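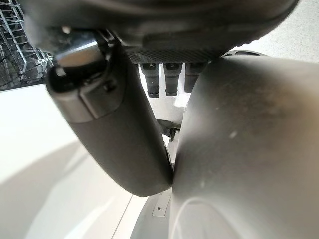 Two gripper fingers, close up, with the tips nearly meeting

Delwyn Quinlan has mixed the sound for all three series of Zoradora, the harbour drama shot at Usholm, and the first thing she corrects is the job title. "Re-recording mixer. The recordist is on location with the actors. I am in a room in Treloar, and I have never been on the boat."

The third series was delivered in May. Its opening episode contains 2054 separate dialogue clips, against 3221 for the finale, which has the inquest in it and a good deal of overlapping speech. Quinlan puts the difference down to the writing. "A two-hander in a kitchen hardly needs cutting. Put nine people in a hearing, all with a lapel microphone, and every line is there nine times, slightly late on eight of them. You pick one and fade the others out by hand. Software will do a first pass. I still check the joins."

Complaints about inaudible dialogue have followed the programme since it began, and she does not dispute them all. Series one was mixed mainly on large loudspeakers at a fixed level. From the second series on, she has played each reel a second time through an ordinary television set on a shelf at the back of the room, with the volume low.

"If I lose a consonant on the set, I go back in. Usually it is the music sitting on top of it. Strings and a low female voice occupy much the same range, so I take the strings down a little between 500 and 700 hertz for the length of the line. Viewers don't hear the music dip. They hear the word."

Weather is the other difficulty. The Usholm quay faces west, and wind on the microphones spoiled much of the night shooting in the second series. Replacement lines were recorded at Mornlow over the winter, with the cast standing up and wearing coats.

"The coats matter," she says. "People speak from a different place when they are dressed for outdoors. We also put the microphone further off than you would for narration – up to two metres for the shouting – and then the room has to be very dead, or you get the room as well."

Asked how much of the final soundtrack was captured on the day, she declines to give a proportion. The gulls were not. They come from a library recording she has used throughout, with one bird removed in series two after an editor pointed out that it called at the same interval in every episode.

Her schedule allows four days for each hour of drama: two for dialogue, one for effects and music together, and one for the review with the producers. She would move half a day from the review to the dialogue. "They ask for the door to be louder. It is always the door."

A fourth series has not been announced. Quinlan has kept the session templates and the shelf television, and is working on a six-part documentary with a single narrator.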